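February
By the Plurden Review features desk

The man who empties houses for a living would prefer to be called a clearance agent. His business cards say "Kodov House Clearance", his van says "Kodov House Clear", and the remaining letters came off in a car wash two winters ago. He has not replaced them. "People get the idea," he says.

We meet at 7.30 in the morning in the café opposite his unit on the edge of Plurden, where he has ordered for both of us without asking. He has agreed to talk on condition that I don't print his name, which he says would only encourage his cousins. He has been clearing houses since he was nineteen, first for an uncle and then, after a disagreement over a piano, for himself.

The piano still rankles. "Everyone thinks their piano is worth something," he says. "I had a lady ask me for 2000 pounds. I told her I'd want nearly that to carry it down the stairs. She thought I was haggling."

Most of his work comes through solicitors, or from grown-up children who live a long way off and have one weekend to deal with forty years of their parents' belongings. They begin, he says, with great tenderness. Every teacup is held up to the light. By Sunday lunchtime they are throwing things out of the bedroom window.

"I never turn up on the Saturday any more," he says. "On the Saturday they want to tell you about the teacups. Come on the Sunday and they'll help you load."

What sells has changed completely. When he started, it was dark wood and dinner services. Then, for a long and miserable stretch, it was nothing at all, and he was breaking up wardrobes that had taken somebody a month to make. He speaks of this period as other men speak of military service.

"Brown furniture, they called it, like it was a disease. I had a sideboard go for less than the petrol. Lovely thing. The fella wanted it to keep a fish tank on."

Things have picked up a little, he admits, mainly thanks to younger buyers who have put together one flat-pack chest of drawers too many. They want solid wood and they don't mind a few knocks. They do mind the price, however, and will stand in his unit holding up a phone to show him a similar one for less in a town they have no means of getting to.
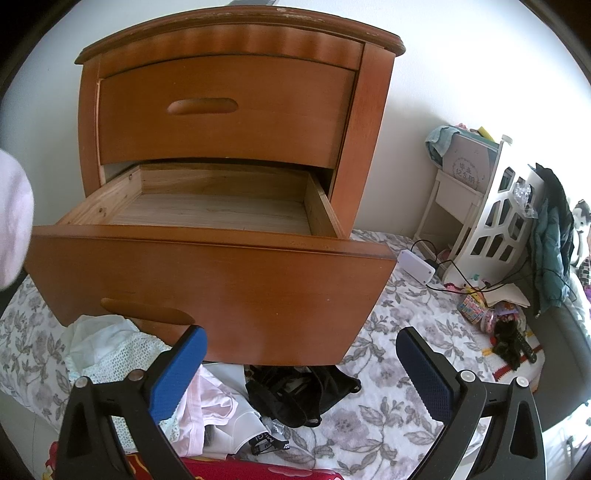 Bedroom furniture is the steadiest trade, he says, as everybody has to sleep somewhere. Dining tables are hopeless. Nobody under fifty will admit to owning one, and those over fifty are trying to give him theirs.

I ask whether he ever finds money. It is what everyone asks, and he lets me finish my toast before answering. Once, he says, in a bungalow out towards Mensah Cross, he found 598 pounds in an oven glove. He rang the family, who drove over the same afternoon and then spent three hours going through the other oven gloves.

"They didn't say thank you. They asked if I'd counted it right."

Otherwise it is mostly batteries. Batteries, foreign coins, keys to nothing, and instruction booklets for appliances that left the house long ago. He keeps the keys, for no reason he can give, in a tub at the unit. There was talk at one time of a local artist making something out of them. The artist came and looked, and said it would be better with more keys.

The competition troubles him less than it might. Pusetti's, the auction room on the other side of the river, takes the good jewellery and the clocks, and he takes what they turn their noses up at. Relations are cordial, by which he means that they nod. He once bought a lot there by accident while waving at his sister. It was a box of 1080 buttons, according to the label, and he has never felt the need to check.

Does it make him sad, all this picking through other people's lives? He considers it while scraping the last of the beans off his plate. The houses don't bother him, he says. The lofts do. A loft is where people put things they meant to come back to, and he has carried down a great many guitars.

"My own house is terrible," he says. "You can't get in the back bedroom. My wife says when I go she's ringing Pusetti's."

His phone goes for the fourth time since we sat down. A woman has a piano. He tells her, very gently, to send him a photograph, puts the phone face down beside the ketchup and asks for another tea.

Contact the features desk | © Plurden Review, all rights reserved | Back to top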